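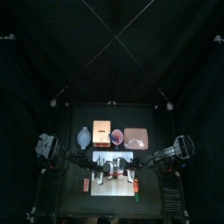 3.2 Objects and table layout

The Lü layout (Figure 4) follows the general plan used for all tabletop layouts in this study: containers in a row toward the back, a flat working surface in front of the row, and small separate items beside the working surface. The plan was taken from Song and Xue, who applied it to desk and kitchen items, and was changed in one respect. In their version the separate items were placed between the containers. In ours they are kept apart from the row, so that a speaker who refers to "the one next to the box" can only mean another container.

The row in Figure 4 has four members. From left to right they are a pale blue plastic oval bowl, a tan wooden box, a pink translucent cup and a square pinkish-beige tray. The cup holds a blue utensil that leans to the upper left, and the tray holds a small whitish pile. In front of the row is a rectangular light gray metal plate, with a dark object with a red band at its center. A pink rectangular block lies to the left of the plate. An orange marker with a green cap stands to the right.

Color overlap between items was treated as a variable. Pink or a near-pink occurs three times in the Lü layout (cup, block, tray), and blue occurs on both the bowl and the utensil. A color term used alone is therefore often insufficient, and speakers must add a shape term, a container term or a position. The wooden box is the only item for which a material term is expected to be enough. The Vanen layout, described in Section 3.3, has no color overlap and serves as the comparison condition.

All items stand on a dark tabletop inside a black fabric enclosure. Dark surroundings were preferred because pale plastic and translucent items are difficult to separate from a white table in small images. The cost is that dark items have weaker outlines, and the object at the center of the plate is the clearest case. Its red band was mentioned by speakers far more often than its shape. The light-colored corner brackets along the far edge of the tabletop were not counted as items, and references to them were coded as references to the table.

3.2.1 Container terms

Containers were coded separately from other items. Following Perrin and Kumsa, a container term was assigned to one of two groups: general terms (bowl, box, cup, tray) and use terms, which commit the speaker to a purpose (gravy boat, mug, coin box, soap dish). The oval bowl drew the widest range of terms. It has a small spout or tab at one end and a short handle at the other, and speakers who attended to the first of these tended to choose a pouring vessel. Speakers who attended to the handle chose "scoop" or "pan." No term was treated as wrong at this stage.

The wooden box gave a narrower range. A dark horizontal slot in its top face led several speakers to use terms for boxes that receive cards or coins. The reddish band at its lower front edge was rarely mentioned, although it shares a color with the band on the object on the plate. We had expected the shared color to cause confusion between "the one with the red stripe" and its counterpart. It did so only when the speaker gave no container term.

Contents were coded as a second reference, with their own entry. "The cup with the blue thing in it" thus yields one entry for the cup and one for the utensil. The tray is handled in the same way. Terms for the pile varied too much to be grouped, and it is entered under "contents, unspecified" throughout.

3.2.2 Position terms

Position was coded relative to the row, the plate or the table, in that order of priority. "Second from the left" is a row reference, "beside the metal sheet" is a plate reference, and "near the back" is a table reference. Where a speaker combined two of these, the first one spoken was kept.

The complete set contains 438 references produced by 20 speakers. Each speaker saw every layout once, in an order drawn separately for that speaker, and was asked to refer to each item so that a listener in another room could pick it out. Liao and Xue coded the references independently with the Udasano term list, version 2. Disagreements were resolved by discussion, and most of them concerned the border between "tray" and "dish." Plurals, false starts and corrected terms were retained in the transcripts but excluded from the counts in Section 4.

References to the Flunach layout were coded under an earlier version of the list and later converted. The conversion affects container terms only. Position terms were identical in both versions.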